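**Sourdough starter doubles fine but my loaves come out flat and gummy — what am I missing?**

Asked by Marleny Sánchez · Baking & Bread · 3 answers

Hi everybody! So I've been keeping a starter since September (rye and white, half and half, I feed it before bed) and it looks great. It doubles, it smells like yogurt and apples, it even pushed the lid off the jar once. But my bread is a disaster. Every loaf spreads out like a pancake the second I tip it out of the basket, and then the inside is gummy, with a few huge holes up top and basically nothing underneath. My kids call it "the hat."

What I'm doing:

- 500 g bread flour from the grocery store
- 375 g water
- 100 g starter
- 10 g salt
- mix at breakfast, fold it a few times when I remember
- leave it on the counter until I get home from work
- shape, basket, fridge overnight, bake in the morning

The oven is at 450 with the Dutch oven inside. I leave the lid on for the first 20 minutes. I've tried more folds and I've tried fewer. I bought the fancy flour once and it was the same hat, only more expensive. My sister-in-law says my starter is too young, but she also says that about my dog, so I don't know.

The kitchen is pretty warm, if that matters. We're upstairs and the afternoon sun comes right in over the counter.

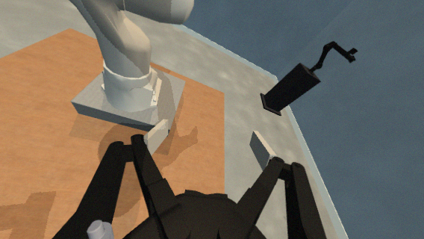

I did cut one loaf while it was still a bit warm (okay, all of them), and I know you aren't supposed to, but would that really make it gummy all the way through? The crust is good, by the way. Nice color, crackly, and it sings when it comes out. It's just that everything under the crust is sad.

I can post my feeding schedule if that helps. Please be kind, I'm 11 loaves in and running out of people who will take one.

---

**Answer from Washington Coutinho** · marked as helpful by the asker

Your dough is overproofed. I'd put money on it.

"Until I get home from work" is what jumped out at me. If that's a full work day in a warm upstairs kitchen, with that much starter, the dough was ready hours before you got there. By the time you shape it the gluten is already giving up, so it can't hold itself and you get the pancake. A few big holes near the top with dense stuff below can come from underproofing too, which is why people argue about it forever, but with your timing I don't see how it could be under.

I made the exact same bread for most of a year. Same hat! Mine was even flatter because I was using more water than you and thought that made me a serious person. What fixed it for me was boring:

1. Cut the starter way down. Try 40 g in place of 100 if you have to leave it all day.
2. Use cool water, straight from the tap. In summer I put the water in the fridge the night before.
3. Put a bit of the dough in a small straight-sided jar right after you mix, and put a rubber band at the level. When it's up by half, shape the dough. Don't wait for it to double — not in a warm kitchen, and not if it's going in the fridge overnight, where it keeps rising for a good while before it gets properly cold.
4. Drop the water to 340 g until you get one loaf you like. You can go back up later.

The jar is the big one. A wide bowl is terrible for judging, you look at it and it looks like dough, and then you look again and it still looks like dough. I used to swear mine hadn't moved and then the jar would tell me it was way past. I use an old olive jar with the label soaked off.

Oh, and the salt is fine, leave it alone. Same with the flour. Grocery store bread flour makes perfectly good bread, and I went back to it after spending a silly amount on stone-ground from a mill called Etden. Lovely flour, drinks water like crazy, and it did not help one bit while I was overproofing it.

If you can only bake around work, another way is to mix in the evening, do your folds while you watch TV, let the dough sit until bedtime, and shape it then. Fridge overnight and all the next day, bake when you get home. I've left shaped dough in there close to 24 hours and it was good, a little more sour.

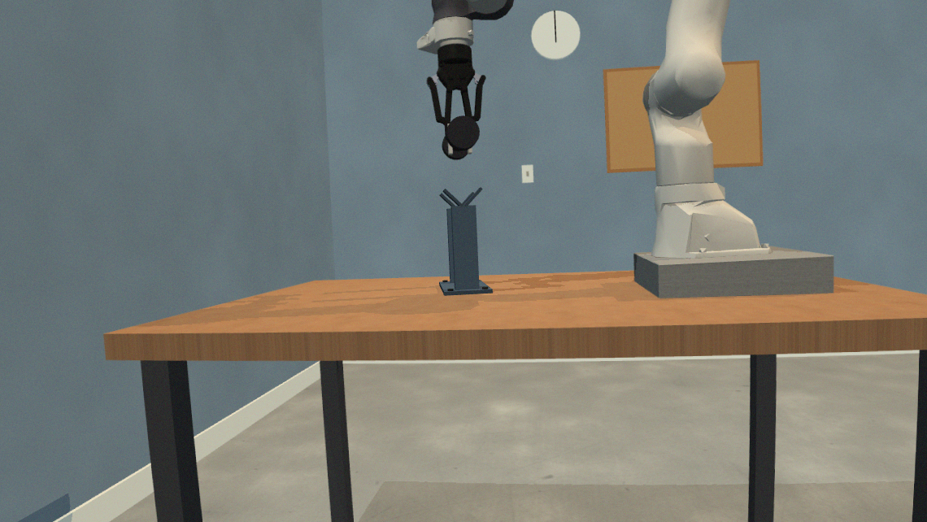
*Home Bakers' Corner — Unura Community Help*

One more thing I forgot. Check your fridge! Mine was set way too warm and the dough kept right on going in there all night. I turned it down and my loaves got taller that same week. A cheap thermometer in a glass of water on the shelf will tell you.

**Comment from Marleny Sánchez:** Okay, I leave before eight and get home a little after six. I never once added that up. Trying the jar tomorrow!!

---

**Answer from Cremilda Fontes**

I agree with Washington on the proofing, but I wouldn't let the cutting thing go by so easily. Warm bread is gummy bread, especially with any rye in it. Give it 3 hours on a rack. I bake in the evening partly so that I'm asleep while it cools.

Also, 450 is fine with the lid on, but how long do you bake with the lid off? You didn't say. If the crust looks done and you pull it right away, the middle may not be there yet. I go another 25 minutes uncovered, and I stick a probe thermometer in the bottom. I want to see at least 205°F. If the top is getting too dark, lay a piece of foil over it loosely.

For shaping, flour your hands and not the counter. If the counter is all flour the dough just slides around and you can't get any tension into it.

**Comment from Marleny Sánchez:** Maybe 10 minutes uncovered? I was going by color. Oops.

**Comment from Cremilda Fontes:** Yes, leave it in longer. It'll get darker than you think you like. Try it anyway.

---

**Answer from Yusri Mangundap**

just use a loaf pan. can't go flat in a pan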